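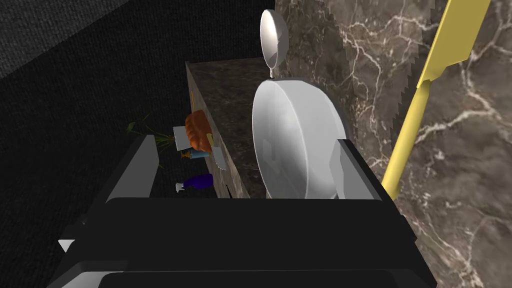 Trandside Classroom Gripper Simulator

Trandside is a simulation package for school robotics classes and clubs. Students drive a two-finger gripper through furnished rooms and practice reaching, lining up and grasping from the gripper's own point of view. It is made by Plarnano and sold by the classroom license.

The kitchen objects include a white frying pan with a looped handle and a yellow spatula. Both are long, awkward shapes, and students soon learn that the approach angle matters more than speed.

One license covers 30 student seats and 2 teacher seats. Student work is saved under the seat name, so a club can pick up where it left off the next week.
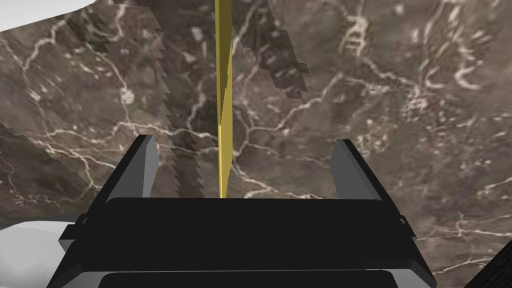
Most classes start with thin upright targets. The fingers have to be centered before they close, and the palm blocks part of the view — students need to plan the last few inches ahead of time. Each attempt can be replayed at half speed and exported for a project report.

The teacher guide was written by Jennylyn Macapagal, who runs the Dobson after-school robotics club. It has 109 short exercises, sorted by difficulty. A full course takes roughly 524 minutes of class time, not counting the final project.

Moving around the room is covered in the second unit. Students turn away from the work surface, read the space between the fingers and find their way back. 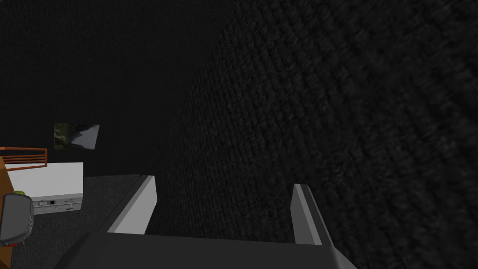
Ordering and support

Item: Trandside Classroom, one-year license
Includes: installer, teacher guide, replay viewer
Controller: keyboard or Ginura hand controller (sold separately)

Orders placed before the end of July are set up for the fall term. For club discounts or a purchase order, write to Faizal Pasaribu in school sales.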